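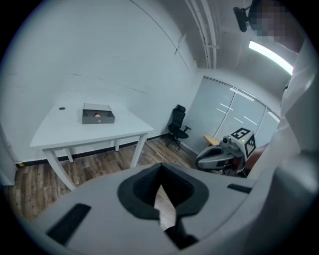
A hand-held gripper in use at the Ullden Laboratory, with the work table and gray box beyond.

About > Research > How We Work

Reading time: 2 minutes

The Ullden Laboratory is the robotics research group of the Beltari Institute. It studies how robots can learn household and workshop tasks from people. Work on the present method, named Sirimden, began in August.

Under Sirimden, a person carries out a task with a hand-held gripper fitted with a camera. The recordings are then used to train a robot arm, and no one has to steer the arm by remote control. Square printed markers allow the position of each tool to be followed through a recording.

The first Sirimden collection holds 383 demonstrations of five tasks. Trained on this collection, the arm completed 46 of 80 trials with objects placed in new positions. Most failures came at the moment of grasping – the laboratory is now revising how that part of each task is recorded.

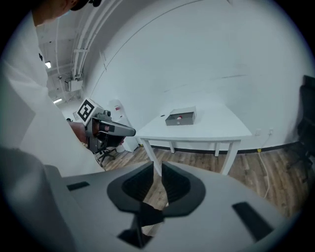
One teacher at a partner school wrote to ask whether a person's mistakes should be kept in the training set, as pupils often learn from seeing an error put right. The laboratory keeps such recordings and marks them separately. Their effect on training is under study with the Srivastava Workshop, which also maintains the grippers.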